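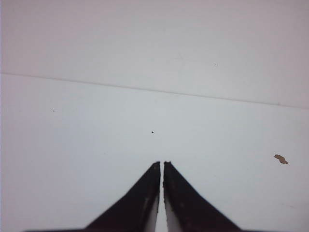
Most of the time we spent on the cell went on upkeep, and I want to give that a proper section because papers like ours tend to squeeze it into half a sentence. Our cell is one arm on a fixed pedestal (we call it Rumby, after the sticker on its old crate), a two-finger gripper, a small camera at the wrist and a pale worktop. Every session starts with the same routine. We clear the top, send the arm to its parking pose over the surface and save one view from the wrist camera before anything else gets touched. Figure 4 is one of these start views, and I like it as an example because it looks so plain at first and then you start finding things! There's the thin grey seam running right across, sloping gently down to the right, a few tiny black specks well apart from each other, and the brown patch over on the right below the seam, easily the most noticeable mark on the surface. All of those go on the sheet before we run a single grasp.

Figure 4. Start view from the wrist camera, gripper fingers at the bottom.

4.3 What we do with the start view

The seam turned out to be the most useful thing we never planned for. It's long, nearly straight and nicely fixed in place, so we lay the day's view over the reference view and see whether the two lines sit on top of each other. If they don't, either the camera has shifted in its bracket or the arm hasn't parked where it should. To tell which, we look at the fingertips. The camera and the gripper are both carried by the wrist, so a camera that has slipped moves the fingers in the view as well as the seam, while a parking error leaves the fingers where they were and moves only the seam. Radomír Vaněk worked this out with a pencil and two printouts one Sunday, and we haven't needed anything cleverer.

Specks are more of a nuisance. A dark dot in the view might be on the worktop or on the camera window, and in a single view I can't always say which. So the arm makes a short sideways move and we save a second view. A mark that travels with the seam is on the top; one that stays put while the seam moves is on the window. Window marks get a dry lens cloth, and then we take the start view again. Worktop marks get a damp cloth, and whatever is left after that we simply note down and leave alone. I did try scraping once, early on, and made a shiny spot that upset our segmentation far more than the original mark ever had. Lesson learned.

We keep the old start views in one folder and flick through them fast now and then, which is a surprisingly good way of catching slow drift (Aishwarya Nambiar does it with her morning tea).

4.4 Fingers

The fingers are dark, tapered wedges, narrow at the tips, and that shape suits us because it keeps them small in the middle of the view. We check them in the parking pose too, partly closed, with a strip of worktop showing between them. What we want is two tips at the same height and a gap that opens evenly towards the base. If one tip stands proud of the other, we slacken both mounting screws, push the fingers back against the stop and tighten a little at a time, swapping sides. Doing one finger fully and then the other gives you a lean, every time.

The tips also get rough with use. A bit of roughness is fine — I'd go so far as to say the arm grips thin card better with it — but bumps on the inner edges are another matter, as they hold small parts off at an angle. Floor Van Acker runs a fingernail down each inner edge and dresses anything she can feel with fine paper. We refit or replace the pair after 900 grasps, or sooner if a part comes away tilted. Our first plan said 1,000, and we shortened it after a run of bad pick-ups in October that all came from one worn tip.

4.5 When it goes wrong

Two faults account for nearly all our lost time. The first is the wrist cable, which stiffens near the clamp and then tugs at the camera bracket when the last joint turns. We now leave a loose loop there and look at it every 25 sessions. The second is our own fault: someone cleans the window, forgets to take a fresh start view, and the reference for that session shows a mark that is no longer there. The control program now asks for a new view whenever the cell door has been opened. Rhonda Pelletier wrote that check, and it's annoying in just the right amount. The full sheet, with screw settings and the cleaning order, is in Appendix B.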